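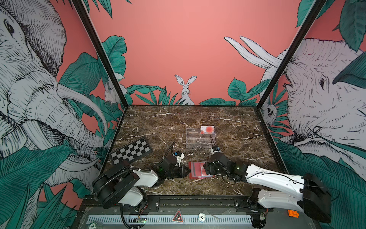
Checkerboard on the marble top, jungle walls behind

skukomow
Table's up for sale at the Harnley shop, 158 plus pickup. They say real marble. Opinions?

santosh_t
Says who? Brown with thin white veins is the easiest pattern to print. Ask for a shot of the underside.

SaftaB
I have a brown one at home and it looks just like that. Real stone can be that streaky.

santosh_t
Can be, sure. I still wouldn't pay 158 on the word "real."

cozma7
Never mind the table, who picked those walls? Two giant elephants and salmon pink - I'd never finish a game.

SaftaB
Disagree, the rabbit peeking over the leaves is great.

skukomow
Offered 100. No reply yet.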